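Cowie Forums > Small Form Factor > Power supplies and cooling

Thread: Pundale 2 case with the Trarel low-profile card, does the airflow claim hold up?

brackish_fan
I keep seeing the Pundale 2 recommended for a short two-slot card, and the product page says the side vent alone is enough to feed it. I don't buy it. The vent is a strip of punched holes over maybe half the card, and the fan on the Trarel sits mostly behind the solid part. Has anyone here run this combination for more than a weekend? I don't mean a benchmark loop with the panel off.

ottoloop
Running it since November. Works fine. Card tops out in the high seventies in games, fan is audible but not annoying. I think people worry too much about hole patterns.

brackish_fan
High seventies with what room temperature, and is that the core or the hot spot? Those can be a long way apart on a small cooler. "Works fine" is what everybody says until the summer.

ottoloop
Core. I don't look at the hot spot. Room is a normal room.

pelletgrill88
Not looking at the hot spot is a choice, I guess. Mine hit 109 on the hot spot in the same case, and it dropped clock speed to stay there. You don't notice unless you log it, because the average frame rate hardly moves. The dips are where it shows. I sent it back and bought a bigger case, which I know isn't what you want to hear.

ottoloop
Then you had a bad mount or dried-out paste. Mine has never throttled.

pelletgrill88
How would you know, if you don't log it?

quietdesk
Going to half defend ottoloop. I had both the Pundale 2 and the older Pundale, and the newer one is better, just nowhere near what the page promises. The thing that made a difference for me was turning the power supply so it pulls from outside the case. Out of the box it takes air from the same pocket the card is dumping heat into. Takes 2 screws and a bit of swearing at the cable.

brackish_fan
That sounds believable. Did you measure before and after, or is it a feeling?

quietdesk
Measured, same game, same save, same spot standing still. I wrote it down somewhere and can't find it. Better by a few degrees. I'm not going to make up a number.

mx_halyard
Can we talk about the Cellovine pad kit too, since it comes up in every one of these threads? People swap the stock pads, retighten the cooler and then credit the pads. Retightening alone would do it on half these cards. I've seen one person test the two things separately and he saw no gain from the pads.

ottoloop
I used the Cellovine pads and they're good.

mx_halyard
Good compared to what?

ottoloop
Compared to the ones that were on there, which were crumbling.

mx_halyard
OK, crumbling pads I'll give you. That's a repair though. The listing sells it as an upgrade for a new card.

brackish_fan
Back to the case. I went through the long review on the Cowie front page again and they test with a 3 slot card in the comparison chart and the short one in the text. The chart is what gets reposted. So the nice numbers people quote to me are for a card that reaches the vent, and mine doesn't.

quietdesk
Huh. I missed that. I probably quoted it myself.

pelletgrill88
Cleared the table and put the lamp on it, build starts tonight in the bigger case. I'll log everything this time, core and hot spot, panel on.
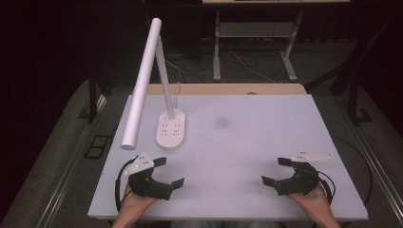
Last edited: July 20, 2021
1,476 views

ottoloop
If you're comparing, use the same fan curve as before or it means nothing.

pelletgrill88
Fair. I still have the old profile saved.

brackish_fan
Please post the raw log and not a screenshot of the average. And room temperature, if you have any kind of thermometer.

mx_halyard
Even then it's one card in one case. I wouldn't order anything based on it.

brackish_fan
I wasn't going to. I'm leaning toward keeping my old case and taking the dust filter off the front, then seeing where that lands. If the Trarel still cooks itself with that much open space, the case was never the problem.

quietdesk
Check the filter first. Mine was solid gray lint – I'd been blaming the fans.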